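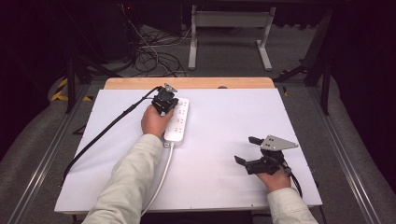
Power strips should be sold with longer cords. The one I bought in October stops short of my desk, so it ended up on the floor behind the file cabinet, where I have to kneel to plug in a lamp.

Stores seem to compete on the number of outlets. I have 6 and use four. I would trade the other two for another yard of cord without a second thought.

Extension cords are no answer. You shouldn't plug a strip into one, and the safety sheet says so in small type. Yet plenty of offices do it, mine included until last winter.

Print the cord length on the front of the package, in the same size type as the outlet count. Then people could measure the wall first and buy once.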